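Reviews Desk & Office Storage Kitchen Garden About

Reviews > Storage > Desk > Flirholm hanging baskets

Flirholm mesh baskets: the desk storage I keep telling people about

I have bought a lot of desk organizers. Trays, stacking drawers, a bamboo carousel that spun too well and flung paper clips at my shins. They all had the same fault, and it took me an embarrassingly long time to see it – they sat on the desk. Every one of them took a bite out of the space I was trying to clear.

The Flirholm baskets go up or off to the side instead, and after living with a pair since October I'm completely won over. One is the white mesh one, which comes with small hooks and hangs from anything with a lip or a bar. The other is the black wire one, sold without any hardware at all, so you're left to your own devices. I used zip ties (white, because that's what was in the drawer) and I'm glad I did.

The white basket is for the things I reach for all day. Tape, the little yellow clock, a few odds and ends along the bottom. Because it's mesh I can see what's in there without standing up, though I'll admit the clock is harder to read through it than I expected! If you want to check the time at a glance, put yours on a shelf. The black basket is the workhorse. Folder, wallet, keys or chain, the big navy case, all the stuff that used to drift across my desk and end up under my elbow.
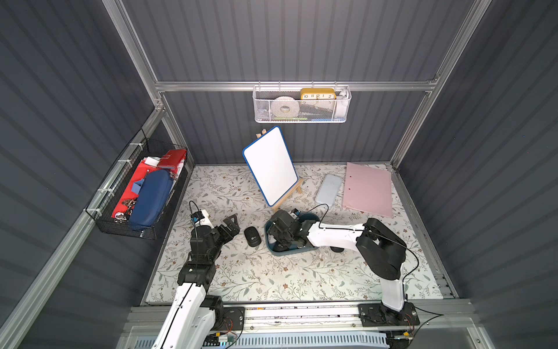

Solange Siqueira wrote to ask whether the zip ties stretch, and said that hers had gone slack over a summer on a balcony rail, so she had moved to wire twists and wouldn't go back. Fair point. Mine live indoors and out of the sun, and I've only had to snug one up so far. If yours is going outside I'd follow her lead.

Hanging the white one took me maybe five minutes, most of it spent deciding how far along the bar I wanted it. The hooks just drop over. They do slide if you yank something out in a hurry, so I've learned to lift things straight up. The black one took longer, mostly because I put the first tie on backwards and had to cut it off and start again. Space the ties out along the whole length of the basket. I bunched mine near the middle the first time and one end dipped as soon as the case went in.

Is it tidy? The white one, yes, pretty much always. The black one fills up and gets layered, with the flat things going down the side and everything else landing on top, and digging for keys is a bit of a rummage. A divider would fix that in a second, and I'd happily pay extra for one. Are you listening, Flirholm?

Now for the part that really made me happy, the surface underneath. I have a floral cover on mine, off-white with brown stems and little rusty flowers, and for months I barely saw it. I'd forgotten how pretty it is! It has picked up a few scuffs over time, which I don't mind one bit. There's still stuff on it, of course. The small whiteboard stays down there on its easel, and so do the pencil case and the pink document folder, because I use those flat. But they have room now, and I can slide the mouse without plowing into anything. 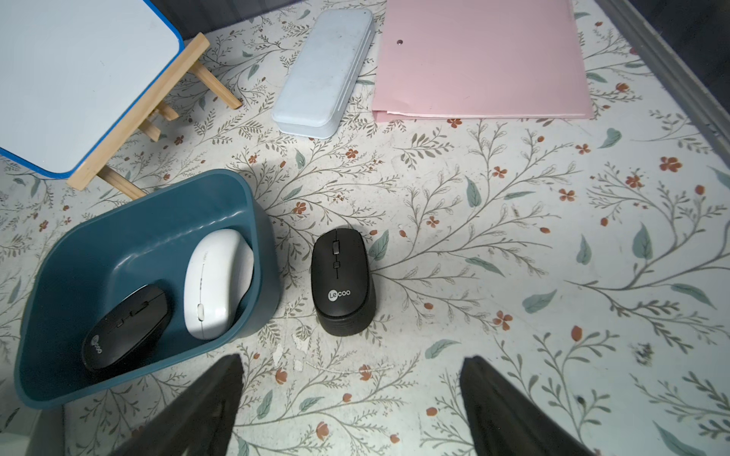

The little whiteboard with the blue rim, pencil case and pink folder, all still at desk level.

I also tried the Nkuna rail caddy for a couple of weeks, to be fair to the competition. It's a handsome thing with a nice solid feel, but it has closed sides, and I kept forgetting what I'd put in it. I found a birthday card in there that should have been mailed – sorry, Dad. For stamps and spare batteries it would be great. For everyday clutter I want to see through the sides.

A few small gripes. The wire ends on the black basket could be smoother, so run a finger along them before you load it up. The hooks are easy to lose when you take the white basket down to clean it. And the mesh collects dust faster than you'd think, although a dry paintbrush gets it out nicely.

I'd buy both again, and I've already got my eye on a second white one for over the sewing table. Just measure your rail first, including whatever is bolted to it. I didn't, and my first choice of spot was too short by the width of a thumb.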